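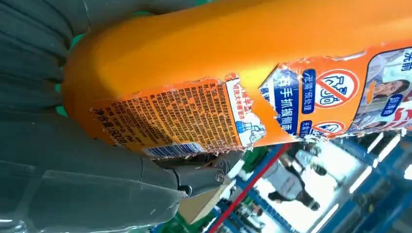

Packing Room Users' Meeting

Minutes of the meeting held on 6th October

In the chair: Hefin Penry
Apologies: Costigan (no driver free to attend)

1. Minutes of the last meeting
Agreed with one correction. Under item 4, "Flikmont trays" should read "Flikmont liners".

2. Matters arising
The hinge on the store cupboard has been mended. The key is back on its hook and is to stay there. The second broom has not been found. HP will buy another.

3. Bottles
The orange bottles were discussed at some length. One has a badly torn label, with the white backing showing along the edges. The net content can still be read on it as 1800 grams, but the meeting felt that a bottle in that state should not go out with the others. Agreed that any bottle with a torn label is put to one side and goes in a separate box marked "labels". Paltico will be asked whether they can send replacement labels or would sooner have the bottles back.

It was asked whether tape could be used over a tear. Not agreed, as it would cover the small print.

4. Laying out and bagging
There was a complaint that bottles were being put into bags straight from the carton, which makes it hard to check them. Agreed that bottles are laid flat on the green table first, in a column, caps all the same way, with the bag opened out next to them.

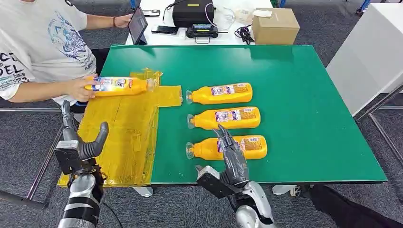 The yellow bags are long enough to hang over the front of the table and can slide. Bags should be pulled well back before anything goes in. Betus has offered a heavier bag and HP will ask for a sample before any order is placed. Present stock of bags is 1,981, so there is no hurry.

The tablet stays on the white table behind, where it can be reached without walking round.

5. Deliveries
Costigan delivered 67 cartons last week, 2 of them crushed at one corner. Contents to be checked and a note sent to Costigan either way. Future deliveries to be stacked against the back wall and not in front of the sink.

6. Costs
The bill for liners came to £720 and has been passed for payment. A request for a second mat was put off until February.

7. Any other business
The floor by the door needs mopping more often. A rota will go up on the cupboard.
Mugs left in the sink will be thrown away.

Date of next meeting to be sent round by HP.

2 comments
Share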